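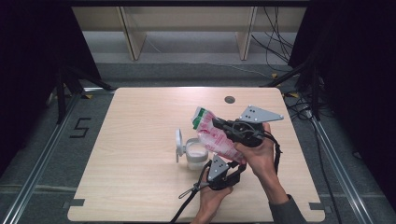 Handling of a printed package beside a lidded cup, using a hand-held two-jaw gripper.

Can machines perform routine kitchen and packing work at this time?

Posted by Hasbridge Residence Services, 21st August
Topic: Automation and equipment
Viewed 2931 times

Our organization operates a supported residence with 50 apartments and a small packing room attached to the kitchen. The housekeeping department has been asked to advise management on whether any of the following work could be assigned to a machine within the next budget period:

Opening cartons and pouches of dry goods and filling cups with lids
Closing the lids and placing the cups on trays
Wiping tables after meals
Folding kitchen towels

We already use a floor-cleaning machine in the corridors and are satisfied with it. A supplier has told us that the remaining tasks are "nearly solved." We would be grateful for replies from organizations that have carried out their own assessment. Our staff handle packages of many shapes, some of them quite soft, and the cups have hinged lids that must be pressed shut. We are not seeking to reduce staff numbers. The purpose is to release hours in the morning, when the kitchen is busiest.

Please state whether your experience concerns a purchased machine, a rented machine, or a demonstration only.

Sofia Antoniadis
Member, Equipment and Workplace section

Our experience concerns a rented machine, followed by a second assessment that did not lead to a purchase.

In March the Engebretsen site, where I am responsible for workplace methods, completed a trial of a single-arm packing station. The station was given one type of rigid carton, always presented in the same position, and placed it in a tray. Under those conditions it completed 97 percent of cycles without assistance. We consider this a good result, and a station of that kind may be suitable for your trays if the cups arrive already closed and in a fixed row.

The figure fell sharply when we introduced soft pouches. A pouch changes shape when it is gripped, and the arm either held it too lightly or pressed the contents toward one end. Lids were the second difficulty. Closing a hinged lid requires one hand to steady the cup and another to press at the correct point, and a light cup moves when it is touched. A person makes this correction without thinking about it. The station did not make it at all, and an employee was required to stand beside it for most of the trial.

Work on such tasks is proceeding in many places. One common method is for a person to carry out the chore while holding the gripper directly, so that the movements can be recorded and later used to train a machine. It should be noted when viewing material of this type that the skill on display belongs to the person. A successful grasp by a hand-held tool is evidence that the tool is capable of the grasp. It is not evidence that a machine can decide to make it. I would recommend asking your supplier, in writing, which of the two is being shown.

With regard to your list, my assessment is as follows. Placing closed cups on trays: possible now, with a fixed layout. Wiping tables: possible on clear tables, although someone must clear them first. Opening pouches, filling cups and closing lids: I would not budget for these in the coming period. Towels: we have not tested this and I am unable to comment.

The cost of changing the room should also be included. Our trial needed new guarding and a different table height, and the installation took six days longer than the supplier had planned.

Lauri Partanen
Member

Demonstration only. We attended one given by Zikora for their kitchen unit. It folded towels, slowly but acceptably. The towels were all the same size and had been laid flat beforehand. When a visitor asked for a crumpled one to be used, the presenter moved on to the next item.

I agree with the reply above concerning lids. For our own kitchen we bought a manual lid press from Dosau, which has no electronics and closes a full row of cups with one lever. It may be worth considering before any larger purchase, provided that your cups are all of one height.

Regarding table wiping, please check whether the cleaning product you use is approved by the manufacturer of the machine. Ours was not on the list.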